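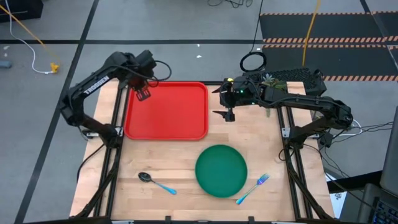
Supper for one at Trokby: red tray, green plate, spoon and fork.

Search stories Go

By June I had been at Trokby long enough to stop saying excuse me to the arms. I still thought of the left one as Lera and the right one as Turik, which was my own private business, and I never wrote it in the log. In the log they were left and right, and the job was "table, set and clear," and the number beside it was 2,724, for that was how many times we had asked them to do it.

The method was simple enough that I could explain it to my mother over the phone, and I did, at some length. You show the arms a chore by hand, over and over, and then you let them try it alone. What we wanted to know - what the whole long winter had gone into finding out - was whether messy showings taught better than tidy ones. Half of mine had been beautiful. The other half I had done the way my family sets a table, reaching across and changing my mind about the fork. 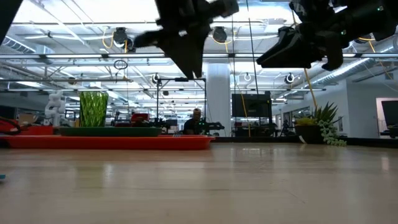
The messy set won, and it won with only 900 showings behind it. I read the result at a quarter past four and then I read it again, and I felt so fond of every clumsy evening I had put in that I had to sit down. We had given the arms things to be careful around, too, the green glass vase and the pot with the string of pearls spilling over its rim, and in 60 trials the tidy set had bumped something 7 times more often than the messy one. I suppose if you have only ever seen a perfect table, you have no idea what to do with an elbow.

I called my mother that night and told her she was a research method. She said she was pleased to hear it, and wanted to know who was doing the dishes.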